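Questions people ask me about the Birkance films

Since the third short went up, my inbox has been filling with the same handful of questions, so I've put the answers in one place. If yours isn't covered, drop me a line and I'll add it.

What is Birkance?

It's a series of short family films set in a seaside town where the pier has opinions. I write and direct them. Each one lasts 18 minutes, give or take the credits, and you can watch them in any order, although Puma makes a lot more sense if you've seen The Lamp Room first.

Who's in it?

Giuliana Villca plays the harbour mistress and Wilmer Lozano plays her brother, plus every voice that comes out of the pier. Marisol Urrego joined us for the second film as the ice cream seller and was so funny that I rewrote the ending to get her back on screen!

Is Puma a real cat?

Puma is a boat. Sorry to everyone who sat through the first ten minutes waiting for a cat.

Where did you film?

Mostly in and around Geltetti, with the indoor bits done in a church hall that had very good radiators. We shot in January (my idea, and I've been reminded of it often), so if the cast look cold in the beach picnic, they were. Giuliana had two hot water bottles up her coat for that whole sequence.

Can my child be in the next one?

Possibly! We'll need a crowd for the regatta and we're looking for 30 children aged seven to twelve. A parent or guardian has to stay with them all day, and we sort out the licences with the council beforehand. Please don't send headshots - a holiday snap and a couple of lines about what they like doing is lovely.

Do you pay people?

Cast and crew, yes. Crowd scenes are expenses and a hot lunch. Jhosep Taipe does the catering and his bean stew is the reason half the crew came back.

Who does the music?

Wálter Chávez wrote all of it and played most of it, including the accordion. He recorded the main theme in 54 takes and then we used the second one. He has nearly forgiven me.

Can I show the films at my school or club?

Please do. There's no fee if you're not charging for tickets. Write to me with the date and the size of your screen, and I'll send a download link. Our biggest showing so far had 286 people in it and the sound still held up, so don't worry if your hall is a large one.
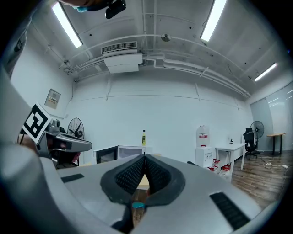 Will there be a fourth film?

Yes, it's called Valtono and the script is finished, apart from a scene on a bus that I keep putting in and taking out. We film once the regatta crowd is sorted. I'll post the dates on the news page as soon as I have them.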